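Can a Machine Sort Out Your Workbench Yet?

Fri 9 June
By Wiroj Srisuk
490 shares | 10 comments

A reader wrote in asking whether she should hold off on cleaning up her late father's workshop until there's a robot that can do it for her. I laughed, and then I looked at my own bench and stopped laughing. It's a fair thing to wonder when you've got a drawer that hasn't closed properly since December.

My short answer is don't wait. My long answer takes a cup of coffee, so get comfortable!

Machines are already very good at the same job done the same way. The packing line at Mottram, where my brother-in-law works, will put jars in boxes all night long without a complaint. Vacuuming an open floor, fine. Cutting 400 pieces of wire to one length, wonderful, I wish I owned one of those. Give them something stiff that sits where it's supposed to and they'll do well by you.

Loose wire is another matter. It bends when you touch it, it hooks on its neighbors, and the end you want is usually under the loop you don't. You and I tug a little, feel it catch, and let go before we've pulled a knot tight (well, most days). Getting a machine to feel that same small catch is hard work, and the folks I've talked to who try it will tell you so over a long lunch.
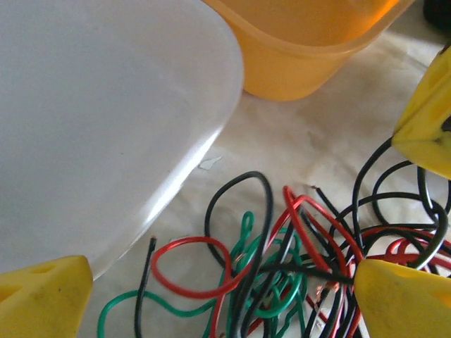
So until the day comes, my way of going at a heap of hookup wire is this. Spread an old sheet or some paper over the bench first, something pale, so the little snips and stripped ends show up. Lift the whole pile and give it a gentle shake, and never pull on one strand from the bottom. Take out the short pieces before you bother with the long ones. Then go by color, one color at a time, and lay each wire down straight as it comes free. Anything under 2 inches goes in the scrap tub for the recycler.

Lids are worth a word too. I match every tub with its lid before I start filling, and I write on the tub and leave the lid plain, seeing as lids wander. Mine came from Tastent and they stack nicely, though the corners do crack if you leave them in a cold garage.

If you have a machine helper at home already, let it do the floor when you're finished, and pick up the wire ends first. I learned that one on my old Brisier, and the brush has never been the same.

Related
Getting Paint Rings off a Kirkau Bench Top
What to Keep in the Second Drawer
Old Sheets: More Good Years in the Garage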